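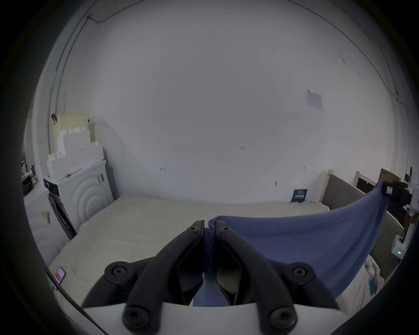

Before a club spends a whole semester on cloth folding, somebody should check whether its demonstrations are any good. Ours were not, for most of last year, and we trained on them anyway. What follows is the procedure we use at the Kennedy robotics club now. It covers recording folds with two hand-held grippers, and it assumes yours are built and the cameras are running. Take the usual opening move, where one gripper pinches a fold of the blue cloth and the second holds the far corner so the sheet pulls taut between them over the bed. It looks great on a poster. It is also where most of our bad recordings went bad.

What you need

2 grippers with working finger cameras
One plain cloth, one color
A bed or a wide table
A second person to watch and take notes
Roltell, our sorting script, or any spreadsheet

Step 1. Pick one fold and write it down

Corner to corner, or edge to edge. Choose one. Colton Nguyen wanted variety in the first batch, and we got it: 261 recordings with so many different folds that the model learned to hover. I have read the posts saying variety helps. Maybe it does if you have a lab's worth of data. We don't.

Step 2. Check the screws

Look at the screw heads on both fingers before each session. A finger that wobbles will still close on cloth, so you won't notice by feel. Salamatu Dramani caught ours on playback, after we had recorded for two hours.

Step 3. Pinch, then stop

Close the fingers on the cloth and hold still for a slow breath. Then lift. If you pinch and lift in one motion, the recording has no clean moment of contact, and you will be guessing at it later when you label.

Step 4. Pull only until the sag is gone

People love to pull. A tight sheet looks tidy, but a real arm pulling that hard drops the corner. Keep the line straight and leave it there.

Step 5. Lay it down and let go one hand at a time

Far corner first. Say "open" out loud so your note taker can mark it.

Step 6. Throw things out

This is the step every club skips. We recorded 665 folds in June and kept 200. Aaliyah Melnyk made the cut and was not popular for it. The smaller set trained a better policy than the full one, on our one cloth, on our one bed. I would not claim more than that.

What I still don't believe

The Vudau guide says hand-held recordings transfer straight to an arm. Ours transferred partway. Folds that started flat went fine, and anything that started bunched up did not. Solène Chevalier thinks it's our wrist angle. I think our arm is too short — we haven't tested either idea.

Updated October 14, 2019, with a correction to Step 5 from Zdislava Čierny.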